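Mornlow Regional Review
Home | Opinion | Water and Weather | Archive | Contact

Our rainfall averages no longer describe the place we live in

For as long as most residents can recall, public planning in the Mornlow district has begun with one figure. The average annual rainfall at the Kelley gauge is 634 millimetres, and that number appears in the stormwater strategy, the parks budget, the school grounds guidelines and the brochure handed to new residents. It is accurate. It is also a poor basis for deciding how large a culvert should be, or when a reservoir ought to be drawn down.

An average says nothing of how the rain arrives. Last December the Kelley gauge recorded nine wet days, and over 400 millimetres fell in the two weeks that followed the first of them. The five months before had been dry enough that the district restricted garden watering twice. On paper the year finished close to normal. Households along Jesik Creek, whose lower yards were under water before the holidays, would not have chosen that word.

The district should stop publishing the annual average as its principal measure of local climate. In its place should stand a plain account of range: the driest season on record, the wettest fortnight, the longest gap between soaking rains, and how each of these has moved over time. The information already exists in the gauge records. What is missing is the decision to put it in front of the people who rely on it. 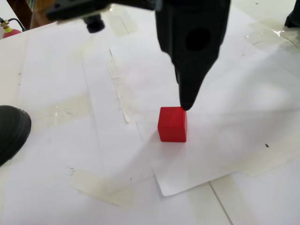
Rainfall records are only as good as the gauges that produce them, and the district's network has been allowed to thin. The station on Krishnan Road was closed when its site was sold, and no replacement has been installed in the upper valley, where the heaviest falls occur. A single gauge at Kelley is now asked to stand for slopes, flats and river margins alike. It touches the district's weather much as the tip of that black gripper finger appears to meet the little red cube, at one corner, with the rest left to inference. Engineers understand this limitation and allow for it. The published averages carry no such caution, and the public cannot be expected to supply it.

It will be objected that ranges are harder to explain than averages. Perhaps they are, yet farmers, orchardists and anyone who has tried to keep a lawn alive already think in these terms. They speak of the dry spring and the week the road went under.

Cost will also be raised. Reopening an upper valley station would require a modest sum and a willing landholder, and the district has found larger amounts for signage. The next stormwater strategy is now being drafted. If it opens once more with the annual figure alone, the culverts on Jesik Creek will be rebuilt to the same size as before — and residents downstream will be entitled to ask why.

Last updated Mon 25 May

Comments

creekside_reader
We had water to the second step of the back porch. Normal year, apparently.

Upper Valley Grower
Agree on the gauge. I keep my own and it is often well above the Kelley reading after a storm. Would the district accept private records if they were kept properly?

T.M.
I would keep the average and add the ranges beside it. My neighbours look for that number every year and it would be a shame to lose it.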